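## 4. Setting up birth and family alerts

Flollar can send you a notice when a public figure you follow has a baby, gets engaged or marries. These alerts are off when you first install the app. You need a free account and at least one name on your Follow list.

1. Open Flollar and tap **Follow list**.
2. Tap a name, then tap **Alerts**.
3. Turn on **Family news**.
4. Under **Source**, pick **Confirmed only** or **All reports**.
5. Tap **Save**. A small bell shows next to the name.

Repeat for each name. You can follow up to 50 people on a free account.

**Note:** "Confirmed only" means the story quotes a representative or the person's own page. "All reports" also brings in magazine items and fan sites, and many of these turn out to be wrong.

### 4.1 Reading a birth alert

A birth alert opens as a card with the parents' names, the source and the full statement if one was given out. Twins appear on one card, not 2. If the baby's name has not been announced, the name line stays blank and fills in later without a second alert.

To read older coverage, swipe left on the card. Stories come from the Kelstead newswire and the Endden entertainment desk. Endden stories from before September are kept in the archive and open more slowly.

### 4.2 Quiet hours

1. Go to **Settings > Quiet hours**.
2. Set a start and an end time.
3. Choose **Hold** to get the alerts later, or **Drop** to skip them.

Held alerts are kept for 60 hours and then deleted.

**Caution:** Drop can't be undone. A dropped alert does not show in your history.
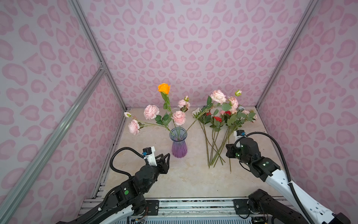 ### 4.3 Sharing a card

1. Open the card and tap **Share**.
2. Select **Link** or **Text**.
3. Check the preview, then tap **Send**.

Cards marked "All reports" carry a gray label when shared. The label can't be removed.

**Caution:** If you use the Sheikh theme pack, update it before sharing. Older copies leave the source line off the preview.

If the bell disappears after an update, turn **Family news** off and on again for that name.

Section last revised 3/7/22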